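The trouble with stems

I have been trying to get better at flowers. I don't mean growing them. I gave up growing them after the hydrangea, which some of you will remember and which my sister still brings up at meals. I mean the part where you take a bunch of flowers from wherever you bought it to wherever it's going to live, and it looks like someone with taste was involved.

You can take a class in this. The studio over on Tennant Street runs one for $899, tools not included, and I read the whole page about it twice, including the cancellation policy. Then I closed the tab and went and bought a bunch of flowers, because I could buy a great many bunches for $899 and ruin them at my own pace.

So July has been my month of bouquets. My method, if you want to call it that, is to put everything on the table and lay it flat first. I got this from Lutfa Ranasinghe, who had the stall next to mine back when I was still trying to sell soap (another time), and who did wedding flowers for years. Lutfa's view was that people start standing the thing up far too soon. They jam it in a vase, step back, hate it, pull it all out again, and by then half the petals are on the floor. Lay it down. Look at it lying down. If it's ugly lying down, height won't help.

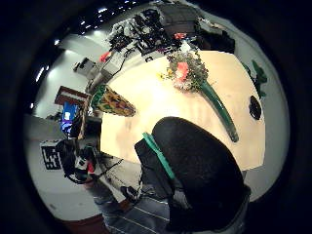
One coral-pink flower, a lot of small yellow and white ones, and the speckled mustard cone waiting at the end of the table.

I like a bouquet with one bossy flower in it. The coral one is the boss. The little yellow and white ones are there to agree with whatever it says, and the small leaves are there so you don't notice how much the little ones are agreeing. I've tried it with two bosses and it looks like a custody dispute.

The problem is always below the flowers. The top of a bouquet is maybe a third of it and the rest is stem, all this long green leftover that has to go someplace. On the table it sticks out at a slant like a leg out of a bathtub. Every how-to I've read says to cut to one and a half times the height of the vase, or two thirds, or at an angle, or under running water, and one of them (a blog called Somen, lovely pictures, terrifying author) says to cut all the stems to the same length and then "listen." I listened. I heard the refrigerator.

I'm a timid cutter. I take off a sliver, hold it up, take off another sliver. It took me 40 minutes to shorten a bunch of alstroemeria last week, and at the end of it you could not have told it from the before. Lutfa used to do it in one go with the bunch in her left hand, not even looking down, talking to a customer the whole time about parking.

I did buy proper snips. They're Asix, they came in a little case, and they are so sharp that I've become even more timid. The old kitchen scissors at least gave you time to change your mind while they chewed.

And then there's the table itself, which I think gets left out of these discussions. I love a pale wood table for this. Yellow and orange look good on it, green looks good on it, and you can find the tiny bits you've dropped. What I can't do is keep it only for flowers. I've read the advice about clearing your surface and "creating a space for the work," and I'm sure those people live somehow, but I've never had a table in my life that didn't have something on it that belonged to a different hobby. I work around things. 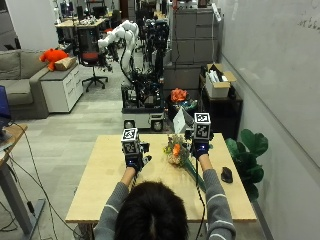 I've also learned that I do better sitting down, which goes against everything the Somen woman stands for. She says you must stand and circle the arrangement. When I stand, I fuss. I get above it and start poking at the middle. When I'm in a chair with my arms out on either side of the flowers, I mostly have to leave them where they are and shift the whole bunch a little this way or that, and a little this way or that is about all the improvement I'm qualified to make.

I took 274 photos of flowers on my phone this month, by the way. I know because it offered to delete them for me. I went through looking for progress and found one nice one, very early on, from before I'd read anything.

As for wrapping, I'm still a beginner, so take this for what it's worth. The cone shape is your friend. Anything that starts wide and ends in a point will make a bunch look intentional, and a busy print hides how unevenly you've gathered things. Speckles are good. Mustard yellow is very good, it makes cheap yellow flowers look like you matched them on purpose. Plain white I would leave to the professionals, who have steady hands and no jam on them.

Idis, who sits across from me at work, has now received four of these bouquets. She has been gracious about it. The first one fell over in the elevator. The second she described as "very full." The third she took home and never mentioned again, and with the last one she asked if I'd cut the stems at all, and I said yes, and we both looked at the stems for a bit.

Next up are sunflowers, if the market has them. They're all boss and no staff, so I have no idea how that's going to go, and the stems are as thick as my thumb. I may need the kitchen scissors back. If any of you have a trick for them, put it in the comments, and please, not the penny in the water, I've had more than enough of the penny in the water.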